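Most home robot builds I have seen stall at the same point, and I think it is the point where the builder could least afford to be vague. The arm moves on the bench. The gripper opens and closes. Then somebody asks how it will be powered away from the wall, and the answer is a shrug and a box of old model aircraft batteries.

I share a workshop with Milagros Herrero, who has built more of these things than I have. Our current arm, which we call Vuta, is mostly printed plates and bought servos. We spent the spring on the plates. I could tell you the infill of every bracket. The power side got one line in the notebook, and the line said "sort later".

My view is that power should come first, before the gripper and long before the camera, and that people who build at home should spend a good deal more of their evenings on it than they do. This is not a popular opinion in our building. It is dull work. You cannot post a video of a fuse.

## What we got wrong

We began with a bench supply and a long lead. It was fine for testing, and it let us put off every decision. We didn't know what the arm drew when it was holding a load still, because the supply never complained. When we moved to packs, the shoulder sagged under a weight it had lifted all week. We blamed the servo and swapped it. Then we blamed the code, and I rewrote a part of the controller that had nothing wrong with it.

It was the wiring. I had run the shoulder and the wrist from the same thin pair, and the voltage at the far end dropped whenever both moved. Zorica Papadopoulos found it one Wednesday with a meter, in less time than it took me to make the tea. Two weeks had gone on it by then.

I don't think we were unusually careless. Printed parts are pleasant to work on. You change a number, wait for the printer, and hold the result in your hand. Wiring gives you very little back until it fails, and then it gives you a fault that looks like something else.

## The case for doing it slowly

The usual argument against all this is that a hobby should be fun, and that a hobby robot is too small to hurt anyone. I agree with the first part. On the second, a pack that can hold up an arm can also put a very large current through a dropped spanner, and the size of the robot has no bearing on that.

There is also the matter of charging. Once you have more than one pack, you will want to charge them together, and a parallel board makes that easy. It makes it easy to do badly too. Packs joined on a board will level themselves out as fast as the connectors let them, so they need to have the same cell count and be close in voltage before they go on. We check each one and write it on a strip of tape. It adds a few minutes. I have heard people call this fussy, usually people who have not yet had a pack swell.

We do this part on the bare concrete, down on our knees, well away from the bench and the shelves. It is hard on the back and you get filthy.

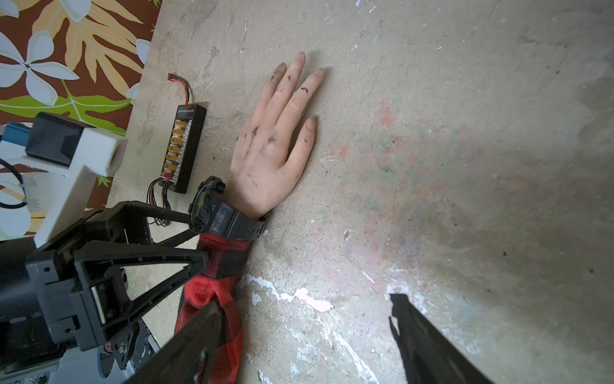
## What I would ask of other builders

Draw the power layout before you print anything. It can be on the back of an envelope. Mark where the current goes and how much you expect, then measure it with the arm stalled, holding, and moving freely. Ours drew far more holding than I had guessed, and that one figure changed the wire, the fuse and the packs.

Put the fuse near the battery. Label both ends of every lead. Buy one kind of main connector and throw the adaptors out, or at least put them somewhere awkward.

Milagros disagrees with me on the order. She says that if she had started with power she would have lost interest before September and there would be no arm at all — and she may be right, as she has finished more robots than I have. Her answer is to build the fun part on the bench supply but set a date for coming off it, and to let nothing new go on the arm after that date until the packs are sorted. I could live with that. It is still more of a plan than we had, and the next arm is going to be built to it. The wrist is already half drawn, so we had better choose the date soon.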